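Dristordale Water District
Minutes, regular meeting, June 2025
Chair: Noemí Salinas

1. Meter replacement
Nnaji reported 2,221 of 3,716 meters replaced. Hollthorpe zone remains open — access letters go out again this month. Report accepted. 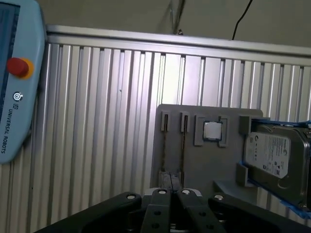

2. Billing
Dreltier export rejected 334 accounts with no service code. Clerk to correct them before the next cycle. Late fee waived for those accounts.

3. Office equipment
Retired desktop computers are to be taken apart for parts and recycling. Spending limit for replacements set at $100 per unit, monitors excluded.

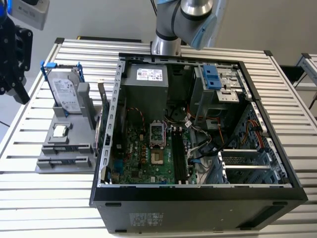
Drives to be wiped and logged by serial number. Motion carried, one abstention.

4. Rates
Held over from January. Deferred again pending the audit.

Adjourned 8:40 p.m.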